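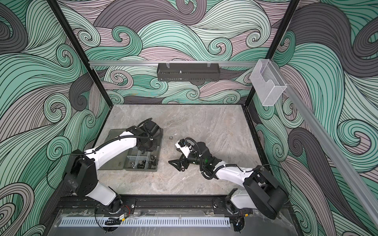 Swirly wall panels vs. plain walls: does changing the background help an imitation policy?

Posted by Yesenia Montes in Robot Learning, Small Labs

Hi all, first post after a year or so of reading along. I have a two-arm tabletop cell and I'm training policies by imitation (teleoperate, record, train, cry, repeat). My task is sorting small hardware. One arm works over a compartment tray with black bolts and nuts in it, the other one deals with whatever ends up out on the table, usually a silver hex nut.

I collected 500 demos with plain gray walls and trained on those. Then I read a workshop write-up from a group at Plivier who swap printed panels on the walls of their cell during collection, and they say their policies hold up much better when the room changes. So I got a set printed, three walls' worth, mint and mauve and charcoal waves with a million thin black lines in them. They're a lot! I also put a gray marble-pattern top on the table in the same spirit. Then I collected 200 more demos like that.

My numbers so far, and they're confusing me:

Trained on plain walls only, tested on plain walls: good, I'm happy.
Plain walls only, tested with the waves up: falls apart. The arm goes to the general area of the nut and then sort of hovers and wanders.
Trained on everything, tested on plain: a tiny bit worse than before.
Trained on everything, tested with the waves: fine.
Trained on everything, tested with a bedsheet with sailboats on it that I clamped over the back wall: bad again, maybe slightly less bad than plain-only.

So did I learn anything except that the policy has now memorized two backgrounds? Is one loud pattern worth anything or do I need a whole stack of them? Printing isn't cheap and I'd like to know before I order more. One fixed camera looking down into the cell, no wrist cameras yet. Same tray in all of it, though I nudge it between episodes.

Heriberto Escobedo
Member, Robot Learning

Welcome Yesenia! And I love the sailboat sheet, please keep doing that, it's the best test in your whole list.

I think you've read your own result correctly. Two backgrounds is two backgrounds. The network can very happily learn "gray wall, do this; wavy wall, do this" and never have to figure out that walls don't matter. We did a version of this at my old job with a pick task and things only started moving on unseen backgrounds once we had a good handful of different ones. I'm not going to give you a magic number, it depended on the object way more than I expected. Big colorful things were forgiving. Small shiny things were awful.

Which brings me to your nut. A silver nut on gray marble with white and gray veins in it is a hard thing to see! You changed the walls and the table in one go, so when plain-only falls apart under the waves you can't tell me which one did it. My bet would be the table, and that the scary walls are getting blamed for it. "Goes to the general area and hovers" sounds exactly like a policy that has lost the part and still knows where parts usually are.

What I'd do before spending a cent on printing:

Put the plain walls back and leave the marble top in. Run your plain-only policy. Then do the reverse, waves up and your old table surface. Do enough trials each way that you aren't fooling yourself, same start positions for both, written down somewhere. It's a boring afternoon but it'll tell you where the money should go.

Also, mix the backgrounds as you collect. If all 200 wavy demos came after all 500 plain ones, then you also got better at teleoperating in between, and your lighting has probably drifted, and all of that is tangled up with the walls now. Ask me how I know.

For the panels themselves, Dravine sells remnant rolls of printed vinyl and nobody there cares what's on them. Ugly is good.

Crescencio Rosales

just use image augmentation, random color jitter and crops. dont need panels

Faustino Mendoza
Member, Robot Learning

Mostly agree with Heriberto, a bit with Crescencio too. Jitter and crops are free and you should turn them on today if they're off. In my hands they helped with lighting and did very little for a wall full of fine lines, because color jitter on a plain wall still gives you a plain wall. Pasting random textures over the background got me further, but then you need a decent mask of the arms and the parts, and mine kept eating the cables.

One thing I'd add is to look at how much of your picture is wall. On mine it was a huge share, so I cropped to the tabletop plus a little margin and a good part of the problem went away for no money at all. You lose the top of the arms when they reach high, so check that your task survives it. For tray sorting I'd guess you're fine.

And a wrist camera, when you can. Up close a nut is a nut and the walls mostly aren't in view. My first one was mounted crooked for all of June and it still helped.

Yesenia Montes

Oh no, I did collect them all in one block. Okay. And I hadn't thought of the table as a separate change at all, I was so pleased with how it looked. Jitter was on, Crescencio, but only very mildly, so I'll turn it up. Doing the wall/table swap first, then the crop, and I'll come back here with the numbers even if they're embarrassing.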